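Spend the money on the fixture

People who want to automate something in a home shop nearly always start by asking which arm to buy. I did the same. Four years and a few bad purchases later, I think it's the wrong first question. The arm matters less than what holds the parts still, and most of us spend on the two in exactly the wrong proportion.

My case is a small one. I share a workshop in Skinarstead with a few other people, and my corner of it is given over to a project we call Paju. The goal is to have an arm put a processor and a stick of memory into an old desktop computer. A person who has done it before needs a couple of minutes and a screwdriver. I have been at it since January.

The arm and its controller cost me $2630, secondhand. For the first few months I spent $0 on anything to hold the parts. I set the processor down on the table, told the arm where I thought it was, and watched it close on air, or on a corner. Then I blamed the arm. I blamed the gripper too, and the software, and I spent whole evenings reading threads about calibration. I came very close to buying a better arm.

Yurani Puma, who has the bench across from mine and builds jigs for a living, asked me how far the processor moved between one try and the next. I didn't know. She said that if I didn't know, the arm didn't either. So we made a tray. It has a square recess for the processor, a long diagonal groove for the memory, and a few holders for things I haven't gotten to yet. The plastic and hardware for it came to $199, and that includes two versions I threw away.

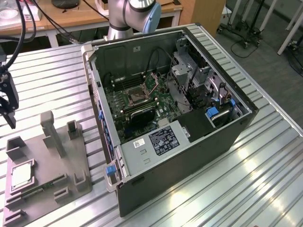 Paju on the metal table: parts tray at left, computer on its side, gripper hanging at the edge.

The computer itself needed the same treatment. A desktop case looks heavy enough to stay where you put it, and for a person it is. You steady it with your other hand and never think about it. A single arm has no other hand. When it pushes, the case slides a little, and every position you taught it is off by that much from then on. A slotted metal table was the best thing I bought after the tray, for the plain reason that you can bolt things to it.

I know the argument against all this. People at Onham, the makers' group I go to, have put it to me more than once. If every part has to sit in its own little nest, they say, then you haven't built a robot that can do a job, you've built an expensive machine for one job. A good camera and good software should find the part wherever it is. They're right that this is where things are headed, and some of them are doing it well.

But look at how a person works when the job is fussy. A watch repairer uses a tray with compartments. A cook sets out bowls before turning on the stove. Nobody calls that cheating. Putting things where you can find them is part of the skill, and I don't see why a machine should be held to a stricter rule than we are.

There's a practical side as well. In a home shop you have limited hours, and you want to spend them on the part of the problem you care about. For me that's the last half inch.
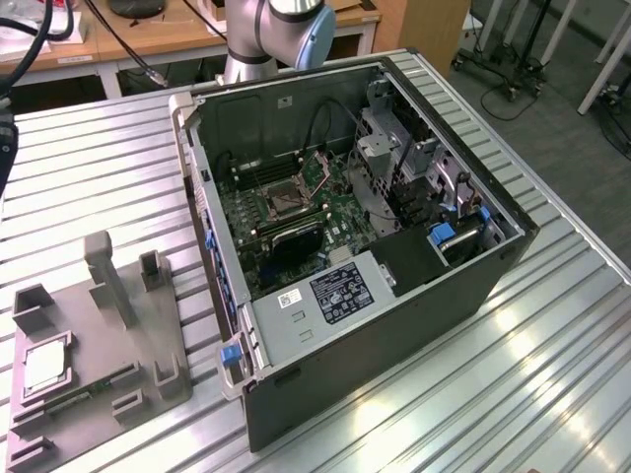
A processor has to go into its socket square and flat, with no sideways push, and memory has to go in straight and then take a firm press. Those are hard, interesting problems. Finding a loose part on a table is a different problem, and if you take on both at once you can't tell which one is beating you. I kept a log before the tray and one after. The first is 800 lines of failures with no pattern I could find. The second is much shorter, and I can read it — a tilt here, a grip set too low there — and go fix something the next evening.

So my advice to anybody pricing an arm is to take a piece of that budget and set it aside before you shop. Buy the cheaper arm if you have to. Get a table that takes bolts, make a tray, throw it away and make it again. A friend who is starting a project of his own, called Wurano, asked me last month for a parts list. I sent him one with the arm at the bottom, and he wrote back to ask if I had it upside down. I told him to leave it the way it was.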